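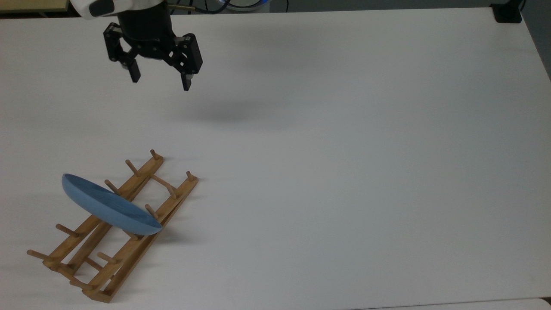 Does a peg rack dry a plate any faster than a towel laid flat on the counter? For the first half hour it does, and after that the gap is small enough that we would not recommend buying a rack for that reason alone.

4.2 Drying racks and the claim of the upright plate

Advice on hand washing tends to repeat one point: plates should stand up to dry. The reasoning sounds fine. Water runs down, air reaches both faces, and the plate is ready to put away sooner. We found few places where the point had been tested in a home kitchen, and the advice columns we read mostly quoted one another.

Figure 3. Pale wooden rack with two pegged rails on a white tabletop.

We followed 39 households in Chambi through June. Of these, 16 owned a wooden peg rack, 11 used a wire basket, and the rest dried with a towel or put the dishes down wherever there was room. Each household kept a paper diary by the sink. Ruth Sánchez and Nives Gentile collected the diaries and coded them separately, then met to settle the entries on which they disagreed, most of which had to do with what a household meant by "dry." One family wrote "dry" for anything that no longer dripped on the floor. Another would not use the word until a plate had sat out overnight.

In total the diaries recorded 123 evening washes that we could use. Plates stood in a rack were called dry earlier than plates laid flat, but the difference came almost entirely from the first check after washing. By the second check the two groups looked much alike. We are wary of reading even the early difference as an effect of the rack. Households that owned one also tended to rinse in hotter water, and a hot plate dries well in any position.

The wood itself raises a separate question. Valentini has argued in our own group meetings that a wooden rack holds water at the points where the plate touches it, so that the rim stays damp after the face has cleared. The diaries give him some support. Several rack owners mentioned a wet line along the bottom edge of the plate, and two said they turned their plates halfway through -- a chore the rack was presumably bought to avoid. We did not measure moisture in the wood and can't say whether the line came from the rail or from water that had simply run down and stopped there.

Peg spacing may matter more than material. A shallow dinner plate leans at a steady angle between pegs, while a deep bowl takes up two or three places and often tips forward. Households with many bowls filled their racks quickly and laid the overflow on a towel, which makes their entries hard to assign to one method. Marino's suggestion was to drop these mixed washes. We kept them, coded by where the plates had gone, and the result did not change in either direction.

None of this shows that a rack is a poor purchase. It keeps plates off the counter and apart from each other, and people who own one seem to like it. The claim about speed is weaker than its popularity suggests -- at least for plates, and at least in a warm month. Whether it holds up better in winter, with the windows shut, is taken up in Section 4.3.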